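Skarbridge Housing Association
4/23/25

1/ Over the coming weeks we shall be writing to every household in the Plandness and Pallden blocks about changes to communal heating charges. This thread sets out the main points for tenants who would like to read them first.

2/ Until now, heating and hot water in both blocks have been charged at a flat weekly rate, collected with the rent. Each flat paid the same amount, whatever its size and however much heat it used.

3/ Individual heat meters were fitted in 135 flats in December. Readings are taken automatically. Tenants do not need to be at home and do not need to send us anything.

4/ From the start of the new charging period, each household will pay for the heat recorded on its own meter, together with a standing charge. The standing charge covers the upkeep of the boilers and pipework and is the same for all flats in a block.

5/ Electricity is not affected. Lighting, sockets, cookers and small kitchen appliances remain on your own account with the supplier you have chosen. We have no part in setting that price and cannot see your bill.

6/ Tenants have asked whether an electric pot used for everyday meals would appear on the heat meter. It would not. Anything that plugs into a socket is recorded by your electricity meter only. 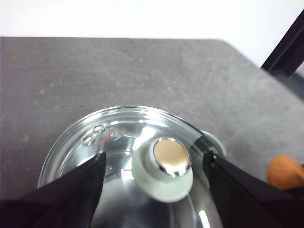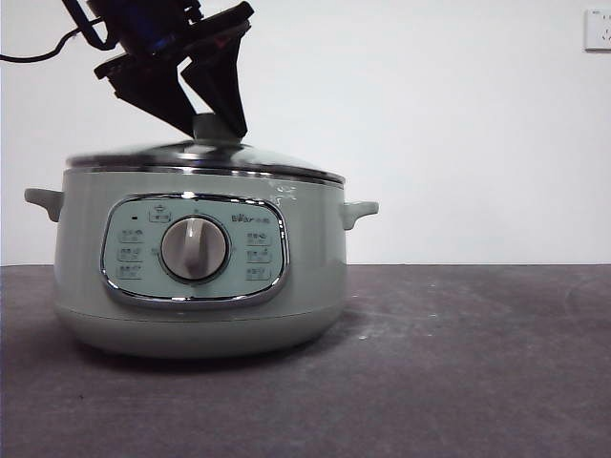
Electric cooking pot and steel lid.

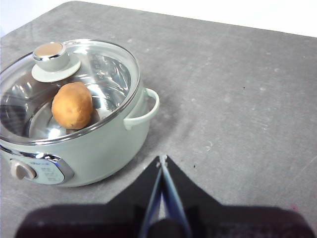

7/ Your first statement will show the opening reading, the closing reading and the units used between them. If the opening reading does not match the figure on your meter card, please tell us within 28 days of the date on the statement.

8/ Households in credit under the old flat rate will have that credit moved to the new account. Tenants may ask for it to be paid into a bank account instead. The form is available from the Skarbridge office and at both block receptions.

9/ Households in arrears under the old rate will not be asked to clear the balance at once. Existing payment agreements continue on the same terms. If you have no agreement in place, please speak to the rent team before the first statement is issued.

10/ A hardship fund of £2,000 has been set aside for the first charging period. It is open to tenants in either block who have a medical need for a warmer home. A letter from a GP or district nurse will be accepted — we do not require a full medical report.

11/ There are 42 flats, all in Pallden, where a meter has not yet been fitted. These households will stay on the flat rate until the work is complete. They will not be charged later for the difference.

12/ We will write to each of those 42 households separately with an appointment. Please allow two hours for the visit. The heating will be turned off in your flat while the meter is connected and turned back on before the engineer leaves.

13/ All engineers carry a photo card with the Mwaipopo Heat Services name on it. Please ask to see it. If you are in any doubt, do not open the door, and ring the Skarbridge office on the number printed on your rent statement.

14/ The letter can be supplied in large print, in Braille or in another language on request. Replies to this thread are not monitored for individual account queries — please use the tenant portal or telephone the office so that your details remain private.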